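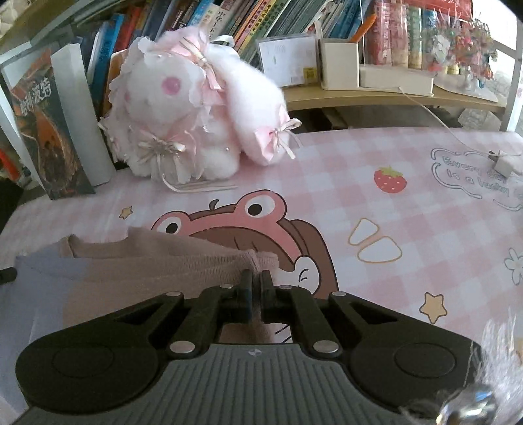 Re: [lowtuned] Short scale bass through a guitar amp??
May 2024

Hi all,

Niilo Heiskanen wrote:

> Picked up a used Mivel short scale in March and I love how it plays, but
> the low E sounds like a wet cardboard box compared to the other three
> strings. New strings helped for maybe 2 weeks. I'm running it into my
> old Zerkley combo (guitar amp, I know, I know) at bedroom volume. Is it
> the amp, the bass, or me? Would rather not spend much, the bass already
> ate the fun money.

Niilo, welcome to the club! I've had mine for years and I went through exactly the same thing, so let me save you some grief (and probably cost you a little cash anyway, sorry).

First, what strings did you put on? If you bought a regular long scale set and trimmed them down, that may be your whole problem right there. On a lot of long scale sets the fat part of the E ends up wound around the post, and once you've bent a thick string around a skinny post like that it can go dead on you. Get a set made for short scale, and go a bit heavier on the E than you think you want. I use a .105 and it feels tight enough that I can dig in with a pick without it flapping all over the place.

Second, check the pickup height. Mine came from the shop with the bass side practically down in the body. Raise it a half turn at a time, play, listen, raise it again. Stop when the E starts to sound warbly up high on the neck and back it off a little. Takes ten minutes and it's free!

Now the amp. I don't think the Zerkley is hurting anything at bedroom volume as long as you keep the bass knob sane, but an open back combo is never going to give you that low thump. Try turning the bass DOWN and the mids up. I know it sounds backwards, but most of what we hear as "punch" is way up in the mids, and the speaker will quit farting out. If you end up playing with a drummer, please borrow a real bass amp before you blow that speaker, they aren't cheap to recone anymore.

Vaughn Nguyen-Tran posted on here a while back that he got his to wake up with a Ranjbar preamp pedal in front of everything, and I've tried his rig, it sounded huge. I went a different way and put in a Zurnovico pickup, and I'm happy with it, but I'd do the strings and the screwdriver stuff first. I've bought 3 pedals to fix problems that were a bad setup. Still have all of them in a drawer.

One more thing, look at the nut slot. If the heavier E is sitting up on top of the slot and not down in it, the open note will buzz or just sound choked, and you'll blame the string again. If it plays fine at the first fret and lousy open, that's your clue.

Oh, and are you playing with fingers or a pick? And where's your hand, over the neck or back by the bridge? That changes my answer more than anything above. Let us know what's on there now and I'll dig up the part number for the set I use.

Cheers,
Dee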